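Accueil > Cellules bi-bras > Entretien et pièces d'usure
Temps de lecture : 3 min

Kit de doigts de rechange Nerken pour cellule à deux bras

Le fabricant promet des doigts « sans entretien ». Nous vendons le kit, nous l'avons monté sur notre propre cellule, à l'atelier d'Altholm, et nous n'écririons pas cela. Un doigt de pince s'use par le bout, à force de toucher le plateau, et celui-ci ne fait pas exception. La question utile est de savoir à quel rythme, et la brochure n'en dit pas un mot.

Le kit comprend deux doigts, la visserie et une clé que vous pouvez laisser dans le sachet : elle est trop courte et marque les têtes de vis. Prenez une vraie clé à manche. Prix : 74 € la paire, hors port. C'est cher pour une pièce d'usure.

Avant de commander, regardez l'état des pointes pince fermée. Si elles se rejoignent encore franchement et que la saisie reste correcte sur des petits objets arrondis, gardez votre argent. Une pointe un peu râpée n'a jamais empêché de travailler.

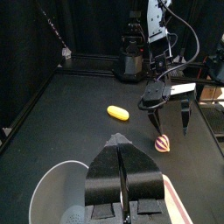

Vérifiez aussi le jeu à la base des doigts, moteur hors tension. Bien des « doigts usés » qu'on nous renvoie sont des doigts mal serrés. Resserrez, refaites le zéro de la pince, puis lancez une série de prises sur un objet que vous connaissez bien. Si l'écart persiste au bout de 13 prises, il y a de bonnes chances que la pièce soit en cause, sans que ce soit certain : un câble de poignet trop tendu donne à peu près les mêmes symptômes. Laissez-lui une boucle ample et faites tourner le poignet à la main jusqu'aux butées.

Le montage est annoncé en trois minutes. Comptez plutôt un quart d'heure par pince, étalonnage compris, et davantage si la cellule est équipée du châssis Dudek, dont les montants gênent le passage de la main. Changez toujours les deux doigts d'une même pince. Un neuf face à un vieux, cela ferme de travers.

Reste la hauteur d'approche. La notice conseille de descendre jusqu'au contact puis de remonter d'un cran. Nous avons essayé, et c'est le meilleur moyen d'user des pointes neuves. Réglez la descente sur l'objet, bras par bras, en gardant l'autre bien dégagé du plateau.

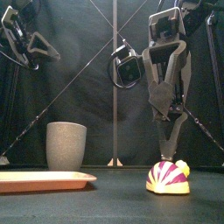 Dalal Zoubi n'est pas d'accord sur ce dernier point : selon elle, un réglage objet par objet devient ingérable dès qu'on change souvent de pièces, et mieux vaut accepter l'usure et garder 5 paires d'avance. L'argument se tient pour une grosse cellule. Pour une installation comme la nôtre, nous restons sceptiques, surtout au prix de la paire.

Compatibilité : pinces Nerken à deux doigts. Pour les pinces Clanow, l'entraxe semble identique sur le papier, mais nous n'avons pas pu le vérifier et nous ne reprenons pas les kits entamés.

Questions techniques : Rania Issa, à l'atelier, le jeudi matin.

Contact | Conditions de vente | © Atelier Altholm | Haut de page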